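Section 4: Rehearsing a clearing job before you let the arm loose

I wrote this part of the Marnov guide after our own canteen switched over, so it's for the people who used to do the clearing by hand and now look after the arm that does it. You don't need to be technical. You do need to be a bit fussy, and if you've ever stacked crates for a living you already are!

Everything in this section happens in the simulator. Leave the real arm switched off until Section 5.

1. Log in with your own name and open the job called Tusico. Please don't share logins — the shift record needs to show who changed what.

2. Wait for the plates, mugs and crates to load, then check them against your job sheet.
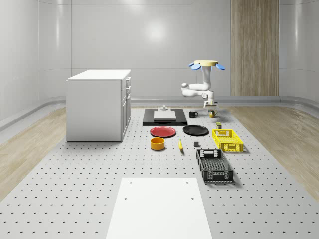

Urszula Nowicki thinks the job sheet should stay on paper: I can scribble on it, and I trust my scribbles more than a drop-down menu. Fair enough. Print it if you like, but copy any changes back in before you go home.

3. Set the approach speed to 12 and leave it there for your first week. You can go up to 29 later, once your supervisor has signed you off.

4. Press Step (not Run) and bring the gripper down over a crate. Step moves the arm a little at a time, which feels painfully slow, but it's how you learn where it likes to go.

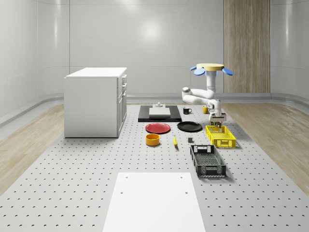

Fig. 4.1 Gripper lowered at the yellow crate, black crate in front.

Caution: if you see code 319, stop and call the cell lead. Don't clear it yourself, even if you know how.

5. Switch to the second layout and go through step 4 again. The crates and crockery are in different places, so don't rely on what you remember from the first one.

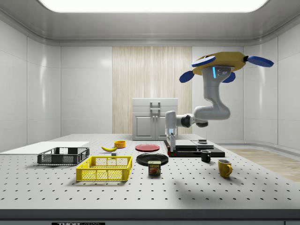 I'd do this one twice, with a cup of tea in between. When we started, I rushed it, and Irina Rusu (very patiently) made me go back to the beginning. She used to run the clearing line and now she writes most of our layouts, and I can't think of a better person for it, seeing as she knows where people really put things down.

6. Change to the close view and look at the joint, the ring and the gripper fingers before you save.
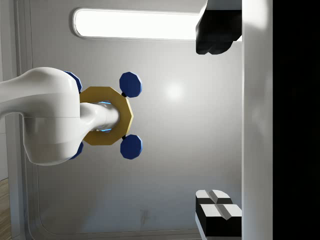 Fig. 4.2 Close view: wrist ring and pads, with gripper fingers at right.

7. Save the rehearsal and write your comments in the box. It takes up to 2000 characters, so have a good moan if something's awkward.

Note: rehearsal time counts as working time. Put it on your timesheet under Training.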